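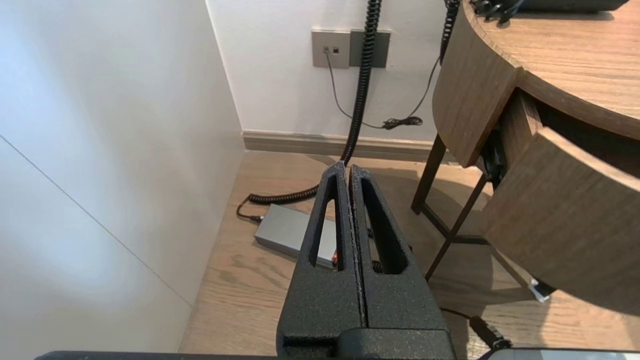
A coiled black cable hangs beside two wall plates and continues along the wooden floor.

The Space Behind the Desk

Prilcombe residence halls review the one corner of a room that most inspections pass over

When the Prilcombe Housing Office began its survey of study rooms in September, the inspection form ran to several pages and covered windows, closets, door hardware and paint. The strip of wall between the desk and the baseboard had a single line. By the end of the month, that line had been given a page of its own.

The survey took in 287 rooms across the Zakaria and Vevaton buildings. Staff moved furniture away from the wall in each one and recorded the condition of the wall plates, the baseboard, the floor and whatever cables were found there. The most common entry was a cable longer than it needed to be. Residents tend to bring cords sized for a previous home, and the extra length settles on the floor, where it gathers dust and is pinched when a desk is pushed back into place.

"A room can look very tidy from the doorway," said Mandla Magagula, who supervises room standards for the Housing Office. "Then the desk comes out, and there is a winter's worth of dust wound into the cord."

Coiled cables received particular attention. They stretch when a device is moved and draw back afterward, and many residents prefer them for that reason. They are also harder to clean than straight cables. A dry cloth passes over the outside of the loops and leaves the inside untouched. The office now recommends that a coiled cable be unplugged, stretched gently between two hands and wiped along its length with a barely damp cloth. It should be dry before it is plugged in again.

The wall plates themselves gave less trouble. In 16 rooms a plate had worked loose at one corner, usually where a plug had been pulled out at an angle. Residents are asked to report a loose plate and to leave the screws alone. Paint on the edge of a plate is considered a matter of appearance and will be dealt with when the room is next repainted.

Baseboards are a slower job. Those with a lip along the top hold a line of dust that a vacuum head does not reach, and in the older Zakaria rooms the lip has been painted several times over. Cleaning crews have been issued soft brushes for this work, and the baseboard is now brushed before the floor is vacuumed. On wooden floors the crews lift cables by hand and do not drag them, as grit caught beneath a cord will mark the finish.

The office has also changed its advice on furniture. Desks should stand far enough from the wall that a plug is not bent against the back panel. Jallex, the supplier of the new desks in the Vevaton building, has provided models with an open back, and 60 of them are in use.

Residents who would like help moving a desk may request it at the front office until 2 p.m. Cable ties of the reusable kind are available at the same counter. Adhesive clips should not be used on painted walls or on the baseboard.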